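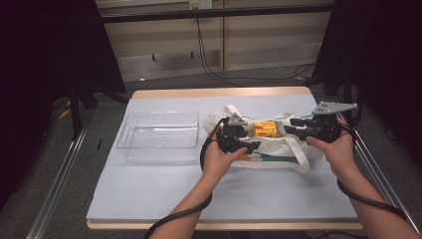
Why Bags Flop and Boxes Don't

A canvas tote bag is a wonderful thing until you put it down. Then it sighs, folds in half and lies on its side like a dog that has been told it's bath time. A plastic bin never does this. You can put a plastic bin on the table, go off for a snack, come back, and find it standing exactly as you left it, looking smug.

So what's going on?

Start with the bag. Canvas is a cloth, and cloth is made of threads that go over and under each other. Each thread is strong if you pull it. You can hang a load of library books off a canvas bag and it won't complain, although your shoulder might. But try pushing on a thread. It bends straight away. Cloth is excellent at being pulled and hopeless at being pushed, and standing up is mostly a matter of being pushed. Gravity does the pushing, all day, and it doesn't take holidays.

Plastic walls are different. They're stiff, so they push back. A good bin also has a rim that flares out a little at the top. It looks like decoration, but a bent edge is much harder to wobble than a flat one. You can test this with a sheet of paper. Hold it by one short end and it droops. Fold up the two long sides and it sticks straight out, as if it had been told off about its posture.

Why does anyone bother with bags, then? Try folding a bin up and putting it in your pocket. We'll wait.

A bag also changes shape to suit whatever goes in it, including a football, a loaf of bread or a very patient cat. (Please ask the cat.) The trouble comes when you want something back out. A small block in a floppy bag slides into the nearest crease and stays there, next to the old tissue. This is when a clear bin is handy. You tip your things in, spread them out, and look through the side.

Something to try

Get a cloth bag, a plastic tub and a few blocks.

1. Stand the bag up empty. Count how long it lasts. Be kind.
2. Put the blocks in the bottom and try again. The weight holds the base flat, but do the sides stay up?
3. Lay the bag on its side and take the blocks out one at a time, using one hand only. Then use your other hand to hold the bag open. Which is easier?
4. Move all the blocks to the tub. Wobble the tub gently and listen to your family ask what that noise is.

When you're done, put the blocks away. The bag can go inside the tub. It'll flop in there too, but at least it has company.

Words by Arben Jurić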